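Puesta a punto de la celda simulada

Llevo desde marzo a cargo de la celda simulada que en Rillano llamamos Issa. No tiene tornillos que apretar, pero pide mantenimiento igual que la de verdad. Se descalibra cada vez que alguien actualiza el modelo del robot, y entonces toca repasarla entera.

Empiezo siempre por las manos. Cargo la postura de reposo, con las dos palmas enfrentadas y los dedos hacia arriba, y reviso los límites de cada articulación. En la última versión de Flekent el pulgar izquierdo venía con el tope mal puesto y se me fueron 11 intentos en encontrarlo. El fallo estaba en un signo.

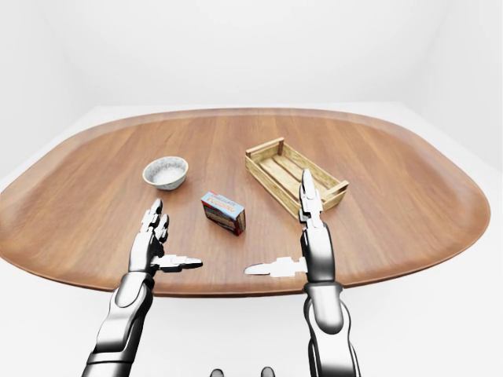
Postura de reposo ante la mesa ovalada, con el cuenco, la caja de pudin y el cajón de listones.

Después van los objetos. El cajón es el que más guerra da — los huecos entre los listones del fondo complican las colisiones — y lo tengo con una malla simplificada de 348 caras. La caja de pudin se caía sola al arrancar hasta que subí la fricción de la mesa.

Al final lanzo una tanda de 200 arranques en frío y miro el registro. Tarda casi 80 minutos. Si ningún objeto se mueve antes de la primera orden, guardo la configuración y anoto la versión.

Me queda pendiente el contacto de las yemas, que con el paso de tiempo actual vibra un poco al cerrar la mano.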